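Voveo Notes
Sorting the easy failures from the hard ones in two-arm table tasks

October 4, 2024

This blog has been quiet over the summer while the Minhas group completed the second round of its work on learning from demonstration. The formal report is in preparation and is expected in November. In the meantime, several readers have asked for an account of the method in plainer terms, and this post attempts to give one. It reflects the views of its author and should not be taken as a statement by the Plornisach laboratory as a whole.

The task under study is simple to state. A tray and one or more plates are placed on a table, and a pair of arms is required to put the plates into the tray. The policy that controls the arms is trained only on recorded demonstrations given by human operators. It is given no model of the plates, no list of positions and no description of the task beyond the recordings themselves.

The training set for the second round, which is known within the group as Dillow, contains 1292 demonstrations. The first round used 543. It would be natural to suppose that the larger number explains whatever improvement was found, and the earlier post on this blog came close to saying so. That view now seems to have been mistaken, or at least incomplete.

When the first policy was examined, its failures were found to fall into two groups. In the first group, the arm reached for a plate and closed its fingers in slightly the wrong place. In the second, the arm reached the right place but did so in the wrong manner: it came down steeply on a rim that could only be taken from the side, or it approached across the tray when the other arm was better placed to act. The first group was the larger. The second was the more troublesome, as those errors did not become less common when more recordings of the same sort were added.

The reason appears to lie in how the demonstrations had been collected. Operators were asked to complete each episode cleanly, and they became very good at it. They learned where the plates were comfortable to grasp, and without any instruction to do so they began to avoid awkward starting positions. The recordings therefore contained a great many good grasps and very few recoveries. A policy trained on them had little to draw upon once it had drifted away from the usual path.

For Dillow the collection procedure was changed in one respect. Operators were asked to pause part of the way through a proportion of episodes, to move the arm to a poor position on purpose, and then to continue the task from there. The deliberate error was removed from the recording before training and the correction was kept. The idea is an old one and the group makes no claim to it. What was of interest was whether it could be done by ordinary operators, at an ordinary pace, without a separate tool for marking the start and end of each correction.

The policy receives a close view from the wrist as well as a view of the whole table, and the two are combined before any action is chosen.

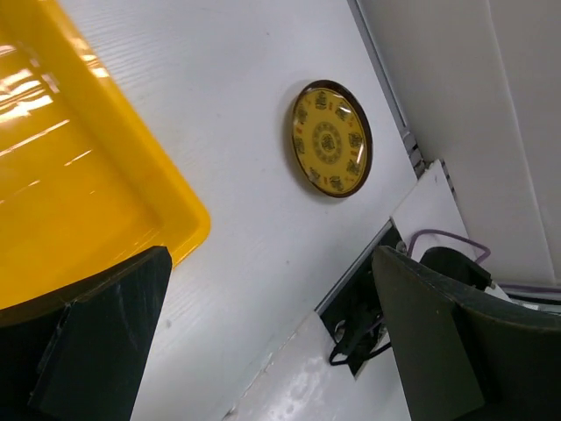
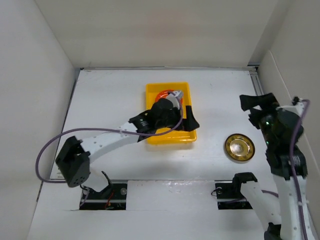
A yellow tray and round tableware, seen from the wrist and from the wider view.

After an early draft of these notes was passed round, Voveo wrote back that the comparison was not a fair one, that a larger set with corrections had been placed beside a smaller set without them, and that until the two were matched in size no reader could tell which change had done the work. The objection is correct. It was also the objection that the group had raised against itself, and it led to the part of the study that the author considers the most useful.

A third policy was trained on a reduced version of Dillow, cut down at random to 543 episodes so that it matched the first round exactly. The share of episodes with corrections was kept the same as in the full set. Nothing else was altered: the network, the length of training and the camera views were as before. The three policies were then run on the same set of starting layouts, and the person judging each trial was not told which policy was in use.

The reduced set did nearly as well as the full one on errors of approach. On errors of position it did no better than the first round. Put simply, the additional recordings helped the arms to close their fingers in the right place, and the corrections helped them to arrive sensibly. The two effects were more separate than had been expected – in the planning notes they had been treated as a single quantity.

Some limits should be stated. All trials were carried out at one table, under one arrangement of lights. Shiny glazes and glossy trays remain difficult, and a bright reflection near a rim is still one of the more common circumstances in which a grasp is misplaced. The study did not attempt to measure this with any care. Nor did it compare operators with one another, although it is plain from the recordings that some gave much wider corrections than others, and the policy may have learned more from those few than from all the rest.

There is also the matter of cost. A demonstration with a correction took around 3 times as long to prepare as one without, when the trimming was included. Much of that time was spent in finding the exact moment at which the deliberate error ended. A simple foot switch has been fitted for the next round, and operators will press it when they begin to recover. Whether they will remember to do so over a long session is another question, and the first few trials with the switch have been mixed.

Two further points have been raised in correspondence. The choice of which arm should act is not given to the policy as a separate decision; it is left to emerge from the recordings. A version in which the choice is made first, by a small separate network, was tried for a short period and set aside when it began to change its mind in the middle of a reach. It may be taken up again with the new recordings.

As to the release of the data, the intention is to make the reduced set available together with the report. The full set will follow when the trimming has been checked by a second person, a task that has so far reached the end of the first batch.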